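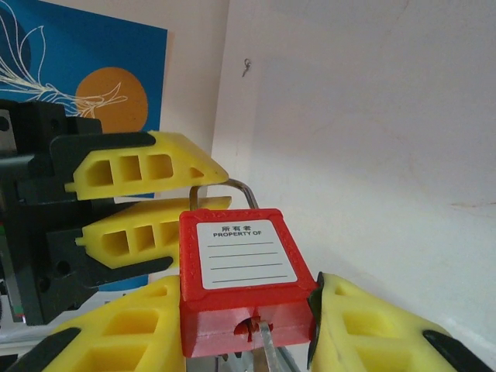 Nosipho Rampersad wrote to us that her red lock came with an empty label and she was not sure if she may use it before a name is on it. Please don't. On our sites a lockout padlock without a name is treated as a lost one, and the supervisor will collect it.

Drerow Safety Locks: Frequently Asked Questions

What do I write on the label?
There are four lines under PROPERTY OF. We recommend your full name on the first, your department on the second and a phone number on the third. The fourth can stay free. The Chinese characters over the English words mean "owner", so colleagues who read either language will understand.

Which pen is good?
A permanent marker with a fine tip. Ballpoint comes off after a few weeks in the wash bay. Let the ink dry before you put the lock in your pocket.

Can I change the name later?
Yes. Ask at the Bendwood counter for a new label. Please do not write over the old name, it becomes difficult to read.

How many keys do I receive?
One. We don't keep a second key in the office. If yours is lost, fill in the grey form and the lock will be cut off in the presence of your supervisor.

May I leave the key in the lock?
In storage, yes. When the lock is on a machine, the key stays with you the whole time, also during lunch.

Can I use it for my locker or my bicycle?
No. Red is only for isolation of energy. For lockers we have other colours at the Mnguni store.

What is the smallest order?
5 locks. From 110 locks we can print the names for you, and this takes longer, so orders for February should reach us before the holidays.

Page last changed April 18, 2022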